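Ticket: Student records not syncing after rostering update – Drosia Help Desk
Print this page | E-mail this page

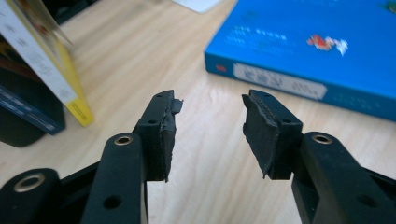

Photo: Tarigan Schools

Status: Resolved

Hello again, and thank you so much for your patience with us over the weekend! You wrote that after Sunday's roster import into Gallix only 1,918 of your 2,000 student accounts showed up, and that the parent consent flags were blank on 2 of the class lists (no wonder you were worried).

We went through the import log line by line. The missing accounts all had a guardian e-mail with a stray space at the end, so the privacy check set them aside and didn't share them. Nothing was deleted, and nothing left your district.

What we did:
Trimmed the e-mail column and ran the import again – all 2,000 are in.
Restored the consent flags from the Flunel backup.
Raised your row limit to 3,000, so you have room to grow in August.

Please sign out and back in, then open one class list and check that the flags look right to you. If anything seems off, just reply to this ticket and it will open right back up.

Contact us | Copyright Drosia | Back to top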